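Fleltuma opens orders for two-armed tidying kit, with plenty left unsaid

Friday, May 8, 2020

Fleltuma began taking orders this week for Uibo, a two-armed tabletop kit that the company says can sort, fetch and put away small items "with no programming on day one." The price is $793 a month on a 30-month lease. There is no option to buy.

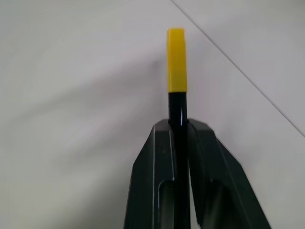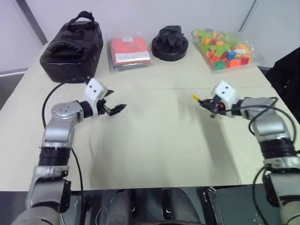
Uibo at work. Photos: Fleltuma

The pitch is aimed at small repair shops, school supply rooms and mail-order sellers, the kind of places where one person spends a good part of the day moving things from a table to a bin. Fleltuma says a buyer can have the kit running in an afternoon, and that it comes with a library of over 800 household and office items it already knows how to pick up.

That last claim deserves a closer look. The library is a list of item types, and the company's own product sheet defines a type loosely. A capped marker and an uncapped marker count as two. So do a full zippered bag and an empty one. Fleltuma did not answer when we asked how many entries would be left if those pairs were merged.

The sheet also gives a success rate of 80 percent for a first try at picking up an item. That may sound decent until you picture a workday. One miss in five means somebody has to be close by, or the machine has to notice the miss and try again, and the sheet does not say how often the second try works. It does not say how long a try takes either. For a shop paying by the month, speed is most of the question.

Thin, stiff items such as pens are a fair test of a two-fingered gripper, but they are also a kind one. They have straight sides and they keep their shape. A bag of loose parts is a different matter, because the load shifts when you lift it and the plastic gives under the fingers. The sheet puts soft packaging in a group called "supported with guidance." According to a company spokesperson, that means a worker steers the arms by hand the first few times and the software takes over later. How many is a few? The spokesperson said it depends on the bag.

Then there is the lease. It covers the arms, the grippers and software updates. It does not cover finger pads, which are treated as wear parts, or the table, which the buyer has to supply and which must be level and bolted or weighted. Support is by email for the first tier. Phone support costs extra, and the price list we were sent leaves that line blank.

Kandgate, which sells a competing single-arm unit, lets customers return it in the first month and pay only for shipping. Fleltuma offers no trial. It does offer a demo at its own office, on its own table, with items it picks. We asked whether a visitor could bring a box of their own stuff and were told this was "under review."

None of this makes Uibo a bad machine. Two arms can do things one cannot, like holding a bag open while filling it, and a monthly price is easier to swallow than a large bill up front. But a small shop signing for two and a half years is taking on most of the risk, and what it gets in return is a product sheet with its most useful numbers missing.

Fedent, a parts reseller that signed up for an early unit, told us it plans to use the kit for sorting returned office supplies. It has agreed to share its logs once the unit has been in daily use for a while. We asked for every attempt, including the failed ones, and the company said that would be fine as long as Fleltuma does not object. Fleltuma has not replied on that point.

First deliveries are planned for November. Orders need a deposit equal to two monthly payments, refundable until the unit ships.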